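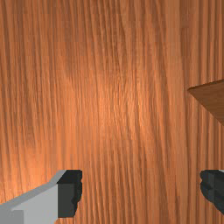 Ein Greifer über einer Holzfläche, am Computer berechnet. Zwischen den beiden Fingern ist nichts.

Warum mein Roboter danebengriff

Ich bringe Robotern das Greifen bei, und zwar zuerst im Computer. Dort gibt es einen Tisch, ein paar Sachen und einen Arm, alles nur gerechnet. Wenn da etwas kracht, muss niemand fegen!

Bei uns in Gultdale heißt das Programm Prodevo. Der Roboter sollte einen Klotz packen, hochheben und wieder hinlegen. Klingt babyleicht, oder? Er fuhr nach unten, machte die Finger zu — und hatte Luft erwischt. Dann hob er die Luft ganz vorsichtig hoch und legte sie ordentlich wieder ab. Ich habe so gelacht, dass mir der Kakao aus der Hand gerutscht ist.

Danach kam die Fehlersuche, und die hat gedauert. Der Roboter sieht ja nicht wie du. Seine Kamera liefert ihm lauter kleine Farbpunkte, und daraus muss er erraten, wo das Holz vom Tisch aufhört und wo der Klotz anfängt. Braun neben Braun ist da ganz schön gemein. Dazu kommen helle Stellen, an denen sich das Licht spiegelt. Mein Programm hatte so einen hellen Fleck für den Klotz gehalten!

Bis zu 718 Versuche lasse ich ihn jetzt hintereinander machen, und jedes Mal scheint das Licht ein bisschen anders. Außerdem muss er nach dem Zugreifen prüfen, wie weit die Finger noch auseinander sind. Gehen sie ganz zu, dann ist nichts drin, und er soll stehen bleiben und sich melden.

Das Stehenbleiben ist mir bei echten Robotern besonders wichtig. Die sind stark und merken nicht immer, dass da eine Hand liegt. Deshalb gilt: Finger weg, solange der Arm eingeschaltet ist, auch wenn er gerade stillhält. Und wenn ihr in der Schule einen Roboterarm habt, fragt zuerst, wo der Notaus-Knopf sitzt.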